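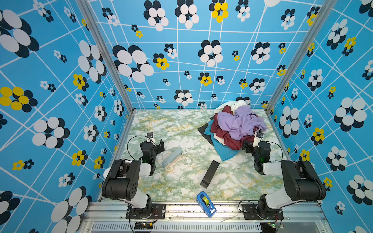 The Laundry Shift

Merike Mets had been told the job was skilled work, and by the end of her second week she had begun to see that it was, in the way that eating soup on a train is skilled work.

You held two handles. Out in the cell, two arms did whatever your hands did, a fraction late, like a pair of sulky nephews. You picked up the clothes from the heap, you laid them flat, you folded them, you put them to one side. Then you pressed the pedal with your left foot and somebody's computer in Bekholm swallowed the whole business and was supposed to be a little wiser for it. After 300 goes, the arms would fold clothes without her. That was the plan as it had been put to her at the interview, over a biscuit.

"So I'm teaching it to do my job," she had said.

"You're teaching it to fold," said Bailly, who ran the floor at Stirkside and chose his words as if he were paying for them. "Your job is teaching."

She had reached number 16 that morning before the maroon thing beat her. She never had found out what the maroon thing was. It had no obvious top. Every time she got it by what felt like a shoulder, the rest of it slid off towards the wall and took the lavender one along for company.

"Don't fight it," said Bailly from behind her chair.

"I'm not fighting it. I'm asking it nicely."

"The robot will learn that. If you dither, it'll dither."

This was what kept her awake. She had caught herself on the playback the week before, right gripper hanging over the heap, dipping, thinking better of it, dipping again, for all the world like her mother at a buffet. She scratched her nose once in the middle of number 12 and the left arm had reared up to join in. Bailly had kept that one. He said variety was good for it.

She opened her right hand a touch, pushed forward, and felt the gripper come up against the front of the pile. The handles told you that much, a sort of polite resistance. She waited. The wallpaper waited too. Bailly had picked the wallpaper himself, blue with great daft flowers all over it, on the theory that a robot which could find a sock in front of that could find one anywhere. Merike had started seeing the flowers when she shut her eyes. She had been offered a cushion in much the same pattern at a shop in town and had walked out.

"And the pencil case?" she said. "Do I do anything with the pencil case?"

"Leave it."

"It's right by my left hand."

"It's there to be left. So's the tape. In a real house there are things lying about."

"In a real house I'd put them away."

Bailly considered this for some time. She heard him write it down.

The software was called Ilora and had a voice, which somebody had thought would be friendly. It said "Ready when you are" after every pedal press, in a tone that made it plain it had been ready for ages. Merike had asked if it could be turned off. It could be turned down.

She pinched. She lifted. The lavender one came up in a long soft droop with the maroon thing hanging from it, and after that the teal, and behind the teal a white sleeve that might have belonged to anybody. She now had the entire wash in one hand, dangling, like a conjuror whose scarves had gone wrong.

"Hm," said Bailly.

"Do I start again?"

"No, no. Recover. It needs to see somebody recover."

So she recovered. It took her five minutes. She brought the left arm across, over the pencil case, and picked the clothes apart one at a time, and muttered at them, and swore once in Estonian at the teal. At the end there was a short stack in the middle of the floor that leaned to the left, and she pressed the pedal before it could lean any further.

"Ready when you are," said Ilora.

At half past four they let it try on its own. Merike sat with her hands in her lap and watched the right arm go out to the heap. It dipped. It thought better of it. It dipped again.

"That's me," she said.

"That's you," said Bailly.

The arm took hold of everything at once and lifted it, and hung there with the lot. Then the left one swung up, slowly, to where a nose would have been.

She asked if she could have 30 more goes before they told Bekholm, and Bailly went to put the kettle on.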